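Recording demonstrations with hand-held grippers: what to check before you believe the numbers

Updated 5/21/26

You will hear that hand-held grippers make collecting examples easy. Anyone can pick up a pair and start. True enough, and anyone can also fill a disk with rubbish that way. At Mamedley we recorded 1,783 takes in February and I would not train on a good part of them. What follows is the routine we use now.

1. Write the task down in one sentence before you record. "Take the bag off the coat rack" is a task. "Tidy up" is an argument waiting to happen.

2. Decide where a take starts and ends. Ours starts with both grippers open and in view, and ends when they are open again.

3. Check the marker cubes. Turn each gripper slowly and watch the tracking. If the position jumps, stop and fix it.

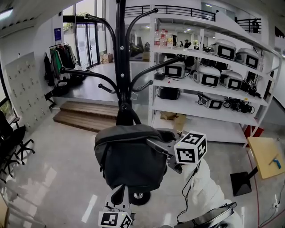
4. Move at a pace the tracker can follow. People speed up once they are bored, usually without noticing. Solange Araújo caps her sessions at 90 minutes and I have stopped arguing with her.

5. Change things between takes – the height of the object, where you stand, which hand goes first. Soft things like bags and coats never hang the same way twice, but that alone won't give you enough variety.

6. Keep the failures, labelled as failures. Don't quietly delete them and then quote a success rate.

7. Replay a sample by eye. The Skukow script passed 94 per cent of our takes. Jovita Quezada watched a batch of those and threw out plenty where the fingers had closed on nothing.

Last, hold back 2 whole sessions for testing, recorded in a different room if you can manage it. Splitting one session down the middle tells you very little.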